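### 3.2 Course shell and enrollment procedure

The online orientation module was built in the Provell course platform and opened to incoming students in September. Of the 1,422 students admitted to the two participating colleges, 398 were placed in the study group. The remainder used the existing orientation course, which had the same required content but no staged release of units. Placement was done by the registrar's export script before any student had logged in, and course staff could not move students between groups.

Accounts were created in a nightly batch. A student whose deposit cleared before 5:00 p.m. was added to the batch for the same night and received a login notice at the college email address. The notice contained a course link, a temporary password, and a telephone number for the Katow help desk. Reminder notices were sent to students who had not logged in after three days and again after seven. No further reminders were sent by the system, although advisers were free to contact students on their own.

The module had six units: account setup, library access, academic honesty, billing, campus services, and living off campus. Each unit ended with a short check that could be repeated without limit. In the study group, a unit opened only when the check for the unit before it had been passed. In the comparison group, all six units were open from the first login. 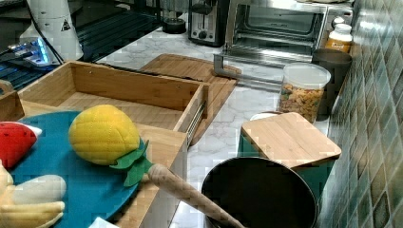
**Figure 2.** Kitchen counter with a toaster and a toaster oven.

Login events, page views, and check attempts were taken from the Provell activity log. Sessions were closed after 30 minutes without activity, in line with the platform's default setting. Records from the Wurnex mobile client had to be handled separately, as early versions of the client wrote a page view each time the screen was unlocked. Repeated views of the same page within one minute were therefore merged into a single view for all students, regardless of client.

Students who withdrew before the first day of classes were removed from the analysis. In the study group, 118 students contacted the help desk at least once, and these contacts were coded by topic using the scheme from the Yousafzai pilot. Two categories in that scheme, "password" and "temporary password," overlapped heavily and were combined before coding began.

Completion was defined as a passing score on all six checks by the end of the second week of classes. Partial completion was recorded as the number of units passed and is reported separately in Section 4.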